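Chapter 7
Inside the Desktop Tower: Layout, Access and Order of Removal 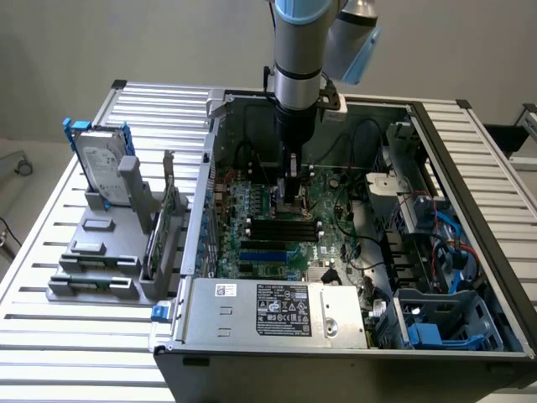
Figure 7.1 Desktop tower laid on its side with the side panel removed. The power supply lies across the lower part of the case; a hard disk drive in its blue carrier stands in the fixture at left.

Learning outcomes

After working through this chapter you should be able to:
identify the main assemblies of a tower computer with the side panel off
distinguish memory slots from expansion slots by position and form
trace a data cable and a power lead from end to end before disconnecting either
plan an order of removal for a given case and record it on a service sheet
handle and store a hard disk drive outside the case

Key terms

backplane connector, carrier, chassis, DIMM, drive cage, expansion slot, heatsink, PCI Express, rating label, SATA

7.1 Orientation of the case

Tower cases are designed to stand upright in use and are serviced lying down. With the case on its side the motherboard is horizontal, so that modules are lifted vertically out of their slots and a dropped screw stays where it can be seen. All directions in this chapter (left, right, upper, lower) refer to the case in the position of Figure 7.1. Students working from the opposite side of the bench should turn the diagram, not the computer.

The motherboard takes up the centre-left of the case. Its back-panel connectors run in a column along the left edge of the board. Once these have been found, the rest of the layout can be read from them, including in a case the technician has not opened before.

7.2 Slots and modules

The board in Figure 7.1 carries four black DIMM slots in a horizontal row arrangement. Below them are two blue PCI Express slots and a black expansion slot. Colour is a convenience of the board maker and must not be used as the sole means of identification. Slot length, the position of the key and the marking on the board are to be checked against the service manual.

A finned heatsink sits near the lower right of the board. Heatsinks are left in place during the exercises in this chapter. Removal and the renewal of thermal compound are treated in Chapter 9.

Capacitors stand proud of the board surface and are easily bent by a sleeve or a screwdriver shaft. Note their positions before reaching across the board. In the case shown, small blue capacitors lie along the connector column and a larger cylindrical one stands near the top right corner.

7.3 Power supply

The power supply unit is the silver enclosure across the lower portion of the case. Its rating label gives the electrical data needed to select a replacement. Copy the input voltage, the output current on each rail and the total output in watts before the unit is taken out, as the label may be concealed once the replacement is fitted.

The blue latch at the left end of the unit is a release. Blue is used on several parts of this case that are handled in servicing, among them the handle clip on the grey plastic drive bay frame at lower right. Other manufacturers follow other schemes, and the Jembridge training cases used in Exercise 7.4 have no colour coding at all.

Caution. The power supply enclosure is not to be opened at any time. Internal capacitors can hold a hazardous charge after the mains lead has been disconnected.

7.4 Drive cage, cables and carriers

The metal drive cage is on the right side of the interior and holds blue SATA cables and red wires. Cables should be labelled at both ends before they are disconnected. Bíró and Vörös reviewed 359 service sheets from the Zillent repair depot and found that 78 recorded a second visit for the same machine; the usual entry was a data cable left unseated.

A hard disk drive removed from the cage stays in its carrier unless the drive itself is being replaced. The carrier gives the fingers something to hold other than the circuit board. Stand or lay the drive in a fixture that supports it fully, and keep it clear of the bench edge.

7.5 Order of removal

Unless the service manual directs otherwise:
1. Shut down, disconnect the mains lead and press the power button once.
2. Lay the case down and remove the side panel.
3. Fit the wrist strap and connect it to bare metal on the chassis.
4. Label and disconnect data cables.
5. Disconnect drive power leads.
6. Remove drives with their carriers.
7. Remove expansion cards.
8. Remove memory modules.
9. Disconnect and remove the power supply.

Reassembly follows the reverse order. Service Sheet 2 is completed during removal and initialled at each step.

Review questions for Sections 7.1 to 7.5 are on the Jarkora companion site. Section 7.6 deals with memory modules in detail, beginning with the retaining clips.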